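Diapo 7 – Protocole (2 min)
Rappeler la question : une politique apprise par imitation garde-t-elle son taux de saisie quand les objets se touchent ?
Jeu Brevitz : 4,000 démonstrations téléopérées, dont 3,000 pour l'entraînement. Le reste sert à la validation, ne pas s'attarder.
Citer Irina Moldovan pour le schéma d'annotation.

Diapo 8 – Méthode
Deux têtes : segmentation d'instance, puis score de prise par pixel. Pas de modèle CAO en entrée.
Insister sur la perte de contact – elle pénalise toute prise dont les doigts coupent un masque voisin.
1,426 essais réels, seuil de confiance fixé sur la validation. Si question sur Ultum : même réseau, sans la perte de contact.

Diapo 9 – Cas de contact 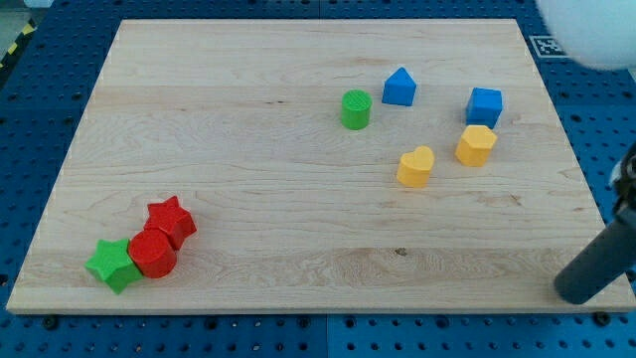
La difficulté vient de la séparation des instances de même teinte. L'étoile rouge et le cylindre rouge se touchent, l'étoile verte s'appuie de l'autre côté ; dans le groupe de cinq, le bois reste visible entre les pièces et la segmentation par couleur peut suffire. Laisser 60 secondes à la salle, puis passer aux courbes de Tainá Lins.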